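Hungate folding task: grasp point jumps between layers on thick bundles
Opened by Seul-gi Pyo, April
Last updated 16:40

Status: fix found, one question open

Problem
The layer picker (the Drerkeck branch) does well on single sheets and towels but goes wrong on anything folded more than twice. It chooses a good grasp point on the top layer, then on the next step it jumps to a lower one. In replay the target flickers up and down the near edge of the bundle. Success on thick bundles was stuck at 65 per cent, which was driving me up the wall.

Tried first
- Smaller step size. No change.
- Retrained with the MacDonald clips left out, in case the labels were off. Slightly worse, so they went back in.
- Turned off the colour term. Better on plain cloth, worse on patterned.

Comment, Remzi Tekin
Have you looked at what the edge score does when there's a gap under the top layer? I think it sees two strong edges and can't make up its mind. Try holding the chosen edge for 4 steps before it is allowed to change. Elleck did this for cables and it was lovely.

Reply, Seul-gi Pyo
Remzi, you star! Held the edge for 4 steps and reran all 200 demonstrations through the offline check. The flicker has gone on every bundle with a clear gap, and thick-bundle success is up a long way (full table in the results folder, still being tidied). I really didn't expect one small rule to do so much.

The leftover failures are nearly all at corners where several points overlap. The picker treats each point as a separate layer, so holding the edge only makes it stick to the wrong one. I've marked the view I keep going back to, as it has the gap and the messy corner together.
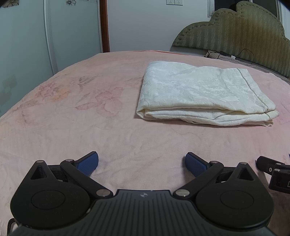 Folded white cloth on the pink sheet, gripper open. Gap under the top layer at the near edge; overlapping points at the near right corner.

Comment, Remzi Tekin
Great view for this. I'd mask the corner and score only the straight part of the fold. Can you run it with both mask sizes?

Reply, Seul-gi Pyo
Small mask is running now, large one goes on after it. Leaving the ticket open until both are in.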